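Can a robot put the baskets away yet?

I've been promising an item on household robots since August, and here it is, a bit later than planned.

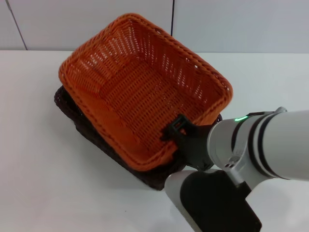
My own interest in this is entirely selfish. I run a small gift hamper business out of Trillside, and on a busy week we go through 80 baskets, every one of which has to be lifted, checked, filled and put back on a stack if it doesn't sell. It's dull work and I'd hand it over tomorrow! So I've been reading everything I can find and pestering the people at Terkum, who build arms for light shop work, and Oketti, who are more on the home side of things (dishes, laundry, the toys on the living room floor).

The short version is that we're closer than I thought, but I wouldn't cancel the casual staff. Gripping a woven rim is apparently quite doable now. Getting one basket to sit flush inside another is a different matter – you and I give it a wiggle without thinking, and that wiggle is surprisingly hard to teach. Wicker also has a bit of give in it, so no two behave quite the same, and colour and shine can throw the cameras off as well. Oketti told me towels are worse. I believe them, I've seen my linen cupboard.

Speed is the other sticking point. I timed myself nesting a pair and it took 2 seconds, with a cup of tea in my other hand. The best figure I was given for an arm was 6 times that, on a good run, with a clear table and decent light. Then again, an arm could carry on all night while I'm asleep, and I'd be quite happy to come in to a tidy stack in the morning.

Brophy, the packing shed down the road, is thinking about a trial on its returns bench, and I've asked if I can come and have a nosy. If they say yes I'll write it up for the next issue – and if any of you already have a machine doing chores at your place, please do drop me a line.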